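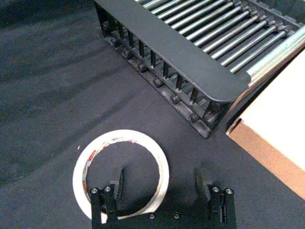 So I finally switched to doing our grocery shopping once every two weeks, and I have opinions!

Some background. We moved out to Tundthorpe in August, and the nearest proper supermarket is the Skuden on the ring road, a good 40 minutes each way if you get stuck behind a tractor (I always get stuck behind a tractor). Back in the city I was a "pop in after work" person. I'd go four or five times a week, buy a lemon and some bread and walk out with a bag full of snacks. Can't do that here. Well, I tried for the first month, and the gas bill cured me.

The first big shop was a mess. I wrote a list in the parking lot, on the back of a receipt, and forgot onions. Two weeks without onions is a long time. I also bought 2 giant bags of spinach, thinking I'd become a spinach person, and most of it turned to soup at the back of the fridge by day five.

What works for me now is writing down dinners first and the list second. I only plan nine or ten, because there are always leftovers and there's always one night when we eat toast. The fragile stuff goes in the first week - salad, berries, fish, fresh herbs. The second week is cabbage, carrots, eggs, beans, and whatever is in the freezer. Cabbage, by the way, is a wonder. I've had half a head sit in the drawer for three weeks and it was still crunchy.

Milk was the thing I worried about most and it's been fine. I freeze one carton (pour a little out first or it'll split on you, ask me how I know) and give it a good shake once it thaws. Bread freezes great too, sliced, with the slices pulled apart a bit before they go in.

My last bill came to 398, which made me gulp at the register, but when I added up what I used to spend on all those little trips it was quite a bit more. And that total had laundry stuff and a big sack of dog food in it, plus a box of the Leite vanilla yogurts that I don't need and will never stop buying.

One thing I haven't solved is fruit. Apples and oranges hold up, bananas don't, and by the end of the second week everybody in this house is cranky about it. There's a farm stand over in Runumora that's supposed to have pears through the fall, honesty box and everything, so I'm going to drive over one morning and see. If you've got a trick for bananas that isn't "freeze them for smoothies" please leave it in the comments. I have so many frozen bananas already!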